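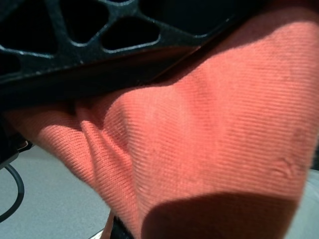
Ojala will reissue the first Plekeo album, Edero, on vinyl this April, in a single pressing of 313 numbered copies. The record has been unavailable in any physical form since the original run sold through, and the label has received regular requests for it from subscribers, shops and radio programmers. The new edition has been cut from the original mixes and restores the running order the group first submitted. The outer sleeve has been redrawn and will be printed in matte black, with thin bars and openings softened at the corners, and with faint grey showing along the edges. The title appears on the spine only.

Edero was recorded at Dotisley over a short period, mostly at night, in the large room on the ground floor of the old school building. Plekeo was then a quartet of two guitars, bass and drums, and had played very little outside its own county. The sessions were kept simple. The group performed together in the room, vocals were added the following day, and few overdubs were made. Listeners who know the later records, with their string parts and longer forms, may be surprised at how spare this one is.

The album contains eight songs. On the original release, the third and sixth were exchanged shortly before manufacture so that the two sides would run to a similar length. The group accepted the change at the time but has since asked on several occasions that it be reversed. The new cut allows this. Side one is now the longer of the two, and the level has been brought down slightly across that side to accommodate it. Subscribers with older equipment may wish to adjust their volume accordingly when turning the record over.

The mastering work was carried out from the stereo mix tapes, which have been held in storage at Dotisley. One reel showed some wear at the head, affecting the opening bars of the first song. A safety copy made during the original sessions was used for that passage - the join falls before the entry of the drums. No noise reduction has been applied elsewhere. Tape hiss is audible between songs and in the quieter part of the last track, and the group asked that it be left in place.

The inner sleeve carries full lyrics for the first time. These were checked against the group's own notebooks, and several lines that have circulated in incorrect form are now given as written. A short essay on the recording, prepared by the label, is printed on the reverse together with the complete session credits. The original edition omitted the credit for the harmonium on the fifth song, and the label is pleased to correct this.

Ordering arrangements

Subscribers to the Ojala list may place orders before general sale. The subscriber period opens on Tuesday at 12 noon and closes at the end of the same week. Of the full pressing, 111 copies have been set aside for this purpose, and any that remain will be released to shops. Orders are limited to one copy per subscriber. Requests for particular copy numbers cannot be met, as the records are packed in the order in which they arrive from the plant.

Orders should be placed through the subscriber page, using the address at which this newsletter is received. Those who have changed their address in the past year are asked to update their details before ordering. Records will be sent in stiff mailers with the disc outside the inner sleeve, to prevent split seams. Please allow up to 12 working days for delivery. Damaged copies should be reported in writing, with the original packing retained until a reply has been received.

A download of the album in the restored order is included with every copy. The version now offered by streaming services will remain in the old order for the time being. The label intends to replace it later in the year, once the remaining listings under the former catalog number have been withdrawn.

Listening evening at Dotisley

The new edition will be played in full at Dotisley on the evening before general sale, in the room where it was recorded. Doors open at 7 p.m. and the first side will begin at 7:30, with an interval between sides. Members of Plekeo will attend and have agreed to take part in a short discussion afterward. The group will not be performing. Admission is free, but places must be reserved through the subscriber page, and the reservation should be brought to the door in printed form or on a telephone.

Parking at the building is limited, and visitors are advised to use the public lot behind the library. The ground floor is accessible by ramp from the side entrance. Guests who require a reserved seat near the front should say so when booking.

Further releases

Ojala has been asked whether the remaining early Plekeo recordings will follow. The label holds the tapes for the second album and for the two singles issued between the records, but the condition of these has yet to be assessed. The singles were mixed at a different studio and only one set of reels is known to exist. An announcement will be made in this newsletter when that work is complete. No orders or deposits can be accepted in the meantime.

The group is at present writing new material and has no concerts planned before the fall. Shops wishing to stock Edero should contact the trade desk in the usual way - the standard terms apply, and records are supplied on firm sale only.

Posted in April by the Ojala newsletter desk
Reading time: 4 minutes
8 comments
111 shares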